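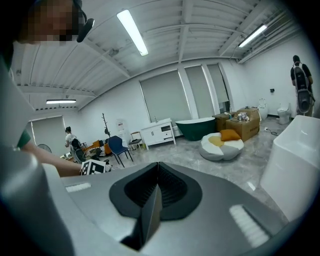 Nov 30, 2025

Slept badly. Up before it was light and read at the kitchen table until the radiator came on. Porridge, then the rest of the plum jam.

Dilruba called from Carkstead while I was washing up. Her mother's hip is better and she is walking to the shop again. They are thinking of selling the house. I said to wait until February, but she has already had someone over to look at the roof. The man wants 1,714 for the work, which seems high to me for one side – though I have not seen it since the storm.

Walked to the library and returned the Mridha book, 3 days late. Took out the second volume. The first one dragged in the middle and I skipped a chapter on canals, so I may have to go back for it. 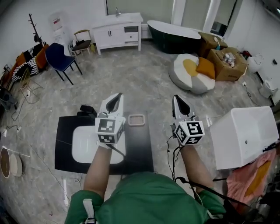
Sumaiya came at two with the seed catalog and we made the order for the allotment. Leeks, chard, broad beans, and a yellow squash she grew last year. I wanted sweet peas along the fence and she wanted more onions. We put down both. She thinks the bed by the gate is too wet for garlic. I planted 8 cloves there anyway, two weeks ago, and two have come up.

Rain from four o'clock on. Soup for supper, with the end of the bread. Wrote to Pirkance again about the water bill – no answer to the last letter. Need stamps, lamp oil and a new pair of gloves.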